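The Granix robotics club has spent April down on the floor with cloth, and a happy muddle it has been. Our project is teaching a machine to handle fabric, and it begins with people doing the handling first, with the gripper in hand, folding and lifting and smoothing until the wrist complains.
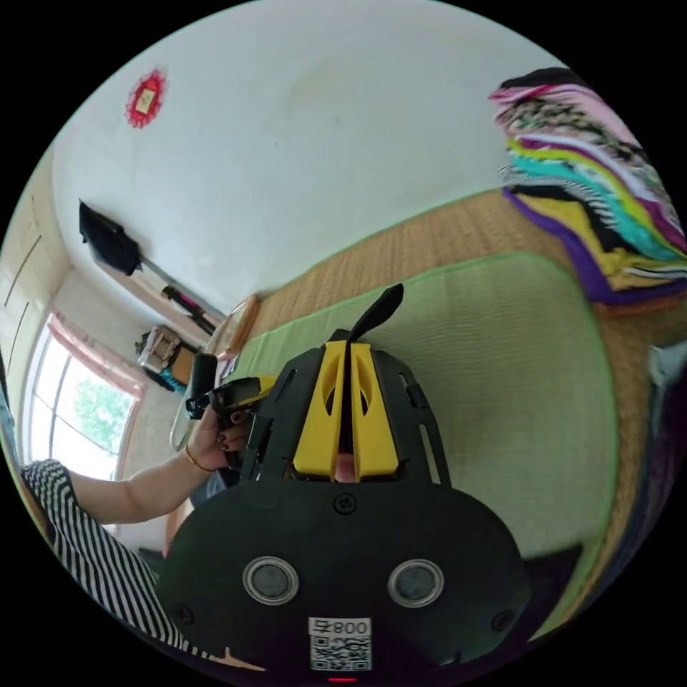

We set ourselves a goal of 2000 short recordings before the summer showing (I know, I know, it sounded smaller at the planning meeting), and we stand at 1856 as I write. That leaves 144, and with everybody pitching in at 50 a week we ought to get there with time left for snacks. Black fabric is still the toughest, as the folds are so hard to tell apart. 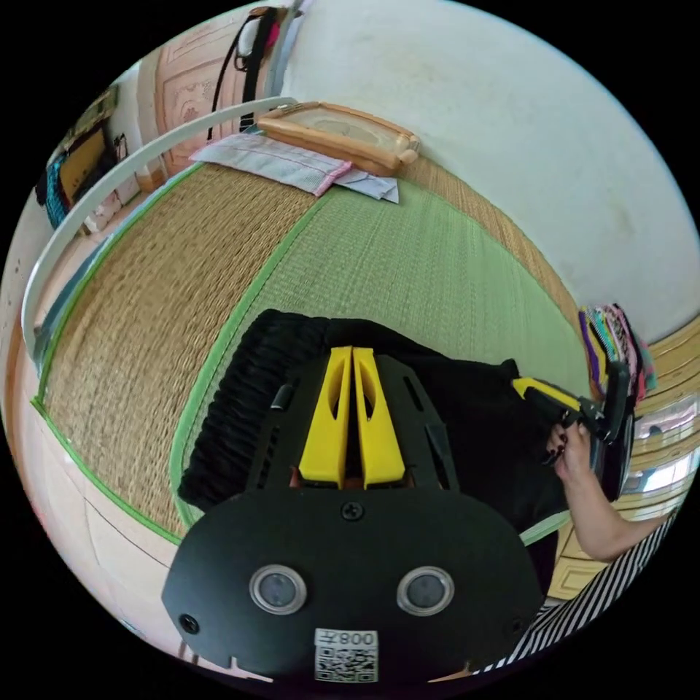 Sjöberg wrote in to ask whether we could go slower on the dark cloth, and said the slow takes had been far easier to learn from last time. Good thought, and we'll try it! Do come by the Dronudmont room any afternoon if you'd like a turn. No experience needed, just comfy clothes and a bit of patience.
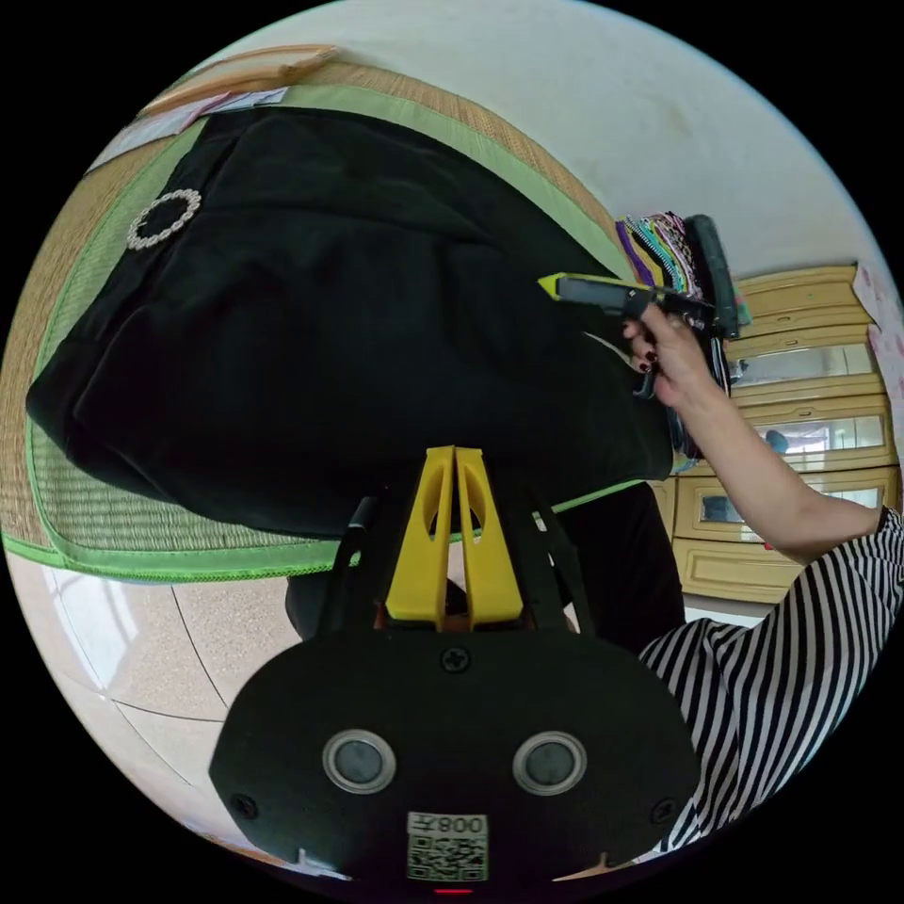 Black cloth and beads on the mat, April session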